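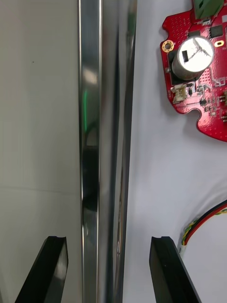 Sinéad Ó Briain asked me whether robots ever need a day off, and if they do, what do they do with it?

Great question, Sinéad! They do get time off, only they spend it with me poking at them. My job at Lunodby is looking after one pair of robot arms. They share a table, one on each side, and they work with little electronic parts: round circuit boards, sensors with thin leads, and bundles of wires that we call harnesses. (Yes, like the thing a dog wears. A wire harness holds the wires together so they all go to the right place.)

I'm going to tell you what I do with my two arms before they start work, and then what happens when something goes wrong, which is the part everybody likes best.

First thing: is everything switched off?

I come in at seven in the morning and the first thing I do is check that the arms can't move. There's a big stop button, and I push it in. An arm doesn't know I'm there. If it had been told to swing left, it would swing left whether my head was in the way or not, so I never reach over the table until that button is down. Grown-ups who have done this for years still do it every single time.

Fingers

Each arm has a gripper at the end, and a gripper has fingers. Ours have black ones that open and close. They can't feel a tickle, but they do wear down, a bit like the soles of your shoes. After 2,000 pick-ups I take a pair off and look at the tips under a bright lamp. If a tip has gone smooth, parts start to slip out of it. Try picking up a wet grape with two spoons and you'll know how that feels!

I wipe the fingers with a soft cloth too. Dust is sneaky. A speck you can hardly see is enough to make a tiny part sit crooked.

Eyes

The arms have little cameras near their hands. I clean those with the same kind of cloth you'd use for glasses, very gently, going in small circles. Then I hold up a card covered in black and white squares. The computer already knows how big the squares are supposed to be, so it can work out where the camera is and which way it's pointing. This is called calibration. It's a long word for "checking that what you see matches what's really there."

Nikau Katene, who is nine, wrote to ask if the camera gets confused by shiny things. It can! Shiny metal works like a funhouse mirror. It shows long, stretched bits of everything nearby, and a computer may have trouble telling the real thing from the reflection. One thing that helps is moving the lamps until the bright streaks are somewhere less annoying. I've spent whole afternoons moving a lamp the width of my thumb.

Laying the table

Next I put out the trays. I think of it as setting the table for dinner, where every plate has a proper spot. Boards go in one, sensors in another, harnesses in the ones that are left. The tray in the middle is where parts come together.
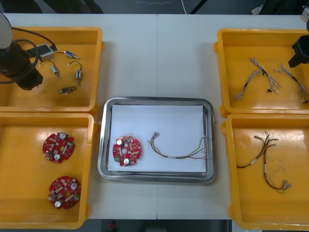
Yellow trays on both sides, steel tray in the middle, and plenty of wires.

I like the sensors to have some space around them. If they're piled up like spaghetti, the fingers can't get in without bumping the neighbors. Harnesses are the hardest of all. A board stays the same shape wherever you put it, but a harness flops. Put it down twice and you get two different wiggles!

The practice round

Before real work starts I let the arms practice, slowly, while I stand back with my hand near the stop button. We do 40 goes. One time last January we got 39 good ones and a single bad one, and you might think that's a fine score. I'd have been thrilled to get it in spelling. But a robot may do the same thing all day long, and a small mistake keeps coming back, so I went looking for it.

First I checked the fingers, and they were fine. So was the camera. Then I pushed gently on a tray and it slid! One of the little pads underneath had come unstuck. The robot was reaching for the place where the tray used to be. I stuck on a new pad, ran the whole practice again from the start, and wrote it in the logbook.

The logbook is a plain paper notebook with a coffee ring on the cover. When I go home, Satish Mathew takes over, and he reads my page before he touches anything.

Try it yourself

Put a plate on a kitchen table with a raisin on it. Look carefully, close your eyes, and pick up the raisin with finger and thumb. Now ask a friend to move the plate a tiny bit while your eyes are closed, and try again.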